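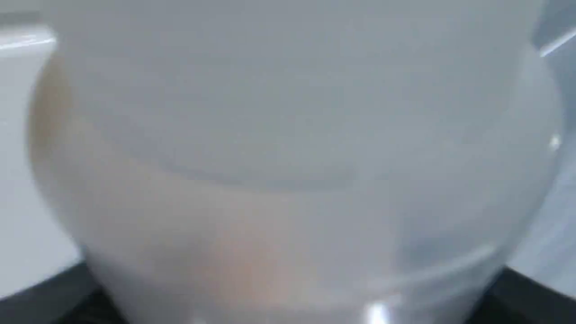 Orkenden Private Wells Project: interim report to the Mac Giolla Fund
25 Jul 2024
21 shares | 0 comments

1. Position against plan

The grant covers testing and advice for households in the Orkenden valley that draw drinking water from their own wells, boreholes or springs. The agreed target is 80 supplies tested twice, once in a dry period and once in a wet one. At the end of this reporting period, 44 supplies have had their first test. The remaining first-round visits are booked, and the second round is due to start in November, when the water table in the upper valley has normally recovered.

Spending is slightly under profile. The underspend sits in laboratory fees, which are invoiced a month in arrears, and in mileage, where visits have been grouped by lane to cut return trips. No change to the total is requested.
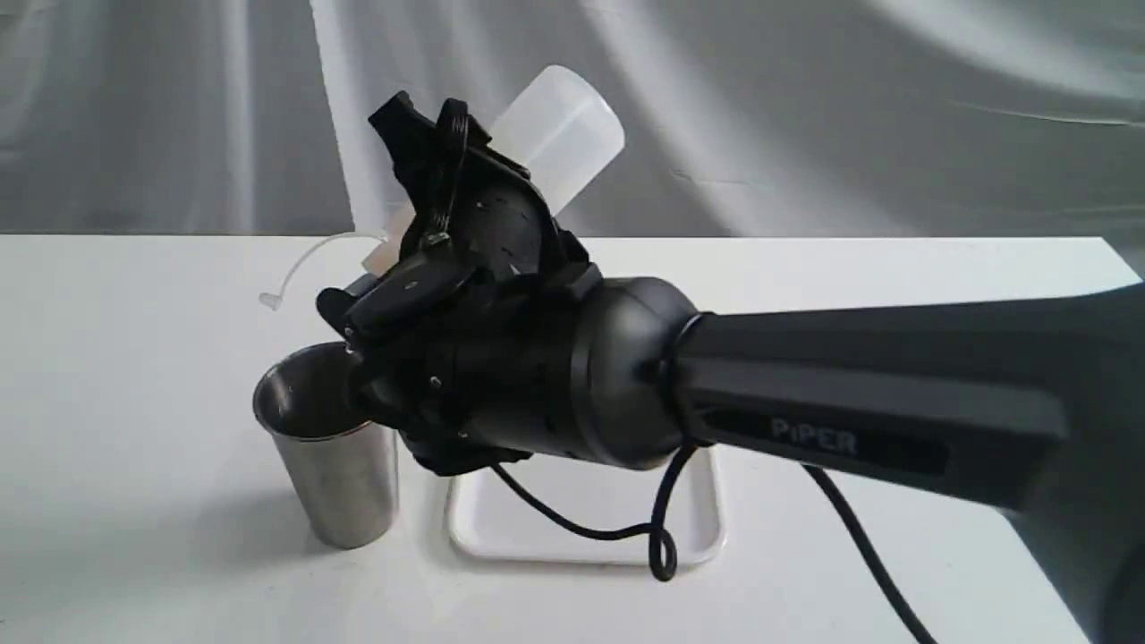
Iqra Kakakhel

2. Sampling

Samples are taken at the kitchen cold tap after flushing, and at the wellhead where there is safe access. Each visit covers coliforms, E. coli, nitrate, iron, manganese, lead, pH and conductivity. Conductivity and pH are read on site and the rest goes to the laboratory in cool boxes on the same day. Two batches missed the afternoon collection in the spring and were discarded. Those households were visited again, and the repeat results are the ones used here.

Hildegard Oltmanns has revised the field sheet. The old version asked for well depth in a single box, and householders gave depth to water, depth to the base or depth to the pump without saying which. The new sheet has three boxes and a line for "not known". Earlier records have been corrected by telephone where the owner could help, and the others are marked as uncertain in the register.

3. Results so far

Nitrate is the clearest pattern. The higher readings fall along the eastern side, below the arable land, and the shallow dug wells there read higher than the boreholes beside them. Bacterial failures do not follow geology in the same way. Most were at supplies with a cracked cover, a missing seal around the pump cable, or a chamber set level with the ground so that surface water could run in.
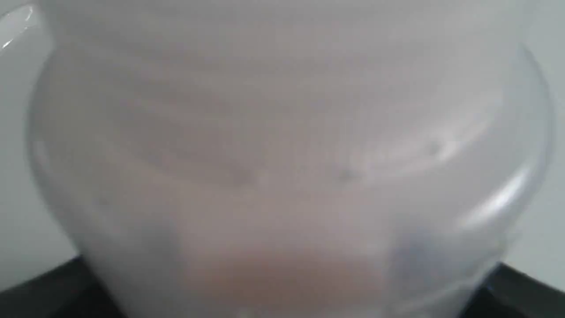 Lead was above the standard at a small number of kitchen taps and at none of the matching wellheads, which points to internal pipework. Owners have been told to flush the tap before drawing water for drinking and have been given the replacement advice sheet. Iron and manganese are common in the deeper boreholes and cause staining complaints, although few of these households had raised the matter before the visit.

Any supply that fails on E. coli gets a telephone call on the day the result arrives, followed by a letter. Mudassar Bangash makes the calls and logs them. The written procedure was followed in every case this period.

4. Repairs

The small repairs fund pays up to 1,000 pounds per supply for covers, seals and raised chambers. Take-up has been slower than forecast. Owners are willing, but the two local contractors have full order books until the autumn. Sławomir Czerwiński has asked a third firm from outside the valley to quote, and a price is expected shortly. Ultraviolet units are outside the grant terms and have not been funded.

5. Risks

A dry autumn would delay the second round and weaken the comparison. We propose to hold the start date but allow the final visits to run into the winter if needed. The laboratory has given notice of a price rise at renewal, and the contingency line will absorb it.

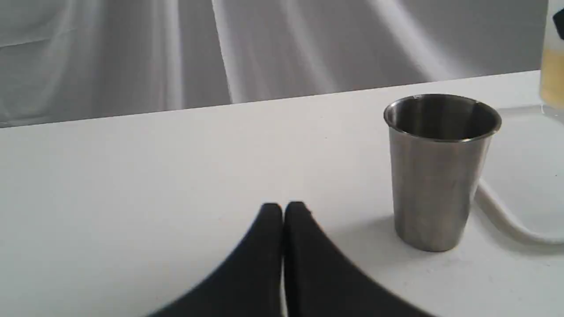
White table with grey cloth backdrop.

6. Next period

Complete the first-round visits. Issue result letters in the new layout, with the well depth section included. Let the repairs work on the eastern side as one package if the third quote is acceptable. Kirstin Gourlay will send the updated register and the quarter's accounts under separate cover.

One decision is requested from the Fund: approval to move the unspent mileage into the repairs line. The amount is shown in the accounts.

44 shares | 0 comments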